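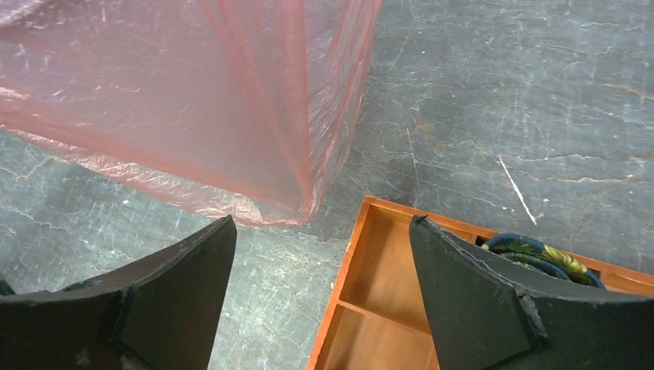

Kisholm Amateur Soccer Club
Minutes of the Board Meeting, 14 December 2025

Chair: Ghazal Yazdani
Minutes: Loretta Szabo

The meeting was called to order at 10 a.m. A quorum was present. The minutes of the previous meeting were approved with one correction: the away game at Stinier ended 3-1, not 3-2.

1. Head coach vacancy
The chair reported that the posting for the first-team head coach closed on Friday. Three applications came in and all three people hold the required license. Interviews will be held in the first half of January at the clubhouse. Each candidate will be asked to run one evening session with the squad. The current assistant has agreed to take training until someone is hired and does not want to be considered for the permanent job.
There was some discussion of whether the new coach should also oversee the under-18s. Members were split. It was agreed to leave this out of the contract for now and look at it again after the season.

2. Results and squad
The first team is fifth in the league with two games in hand. The reserve team has lost four in a row, mostly with short benches. L. Szabo asked that players tell their captain by Thursday night if they can't make a weekend game. Two players have asked for transfers to Clerholm. Both were approved, effective once their kit is returned.
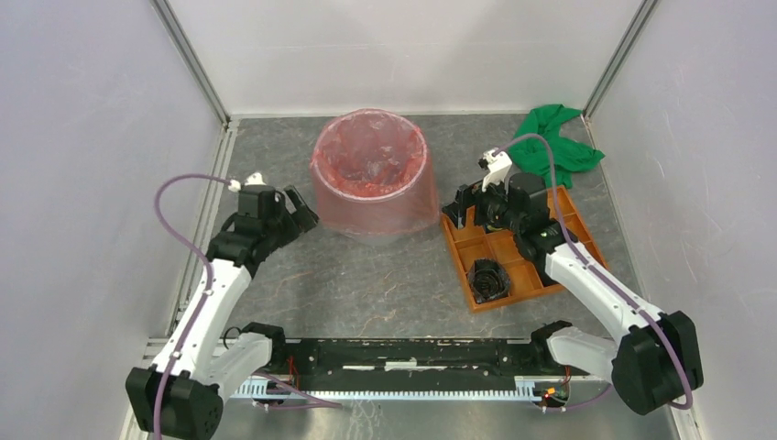 3. Finances
Gate and snack bar income for the fall came to $822. League fees for the spring are paid. There are 141 registered members, and most have paid dues in full. Reminders will go out by email before the holidays. A request to raise dues was tabled until the annual meeting.

4. Field and equipment
The north goal needs new netting and one of the corner flags is missing. G. Yazdani will order both. The city has told us the lower field will be closed for reseeding for most of February, so the youth teams will need another place to practice. The school gym is open to us on Tuesdays after 6. Indoor shoes only.
The floodlight timer is still shutting off early. An electrician has looked at it and will send a quote.

5. Shojaei Cup
The draw has us at home to Stinier in the first round. Kickoff was set for 2 p.m. to avoid using the lights. We are responsible for finding the linesmen. Moved and seconded that entry be free for members and anyone under 12. Carried, one opposed.

6. Other business
A parent wrote in about parking on the grass by the east gate. Cones will be put out on game days.
The spare clubhouse key has not been returned. Whoever has it should bring it to the next meeting.

Meeting adjourned at 11:25 a.m. The next meeting will be held after the coaching interviews, date to be sent by email.

Submitted by Loretta Szabo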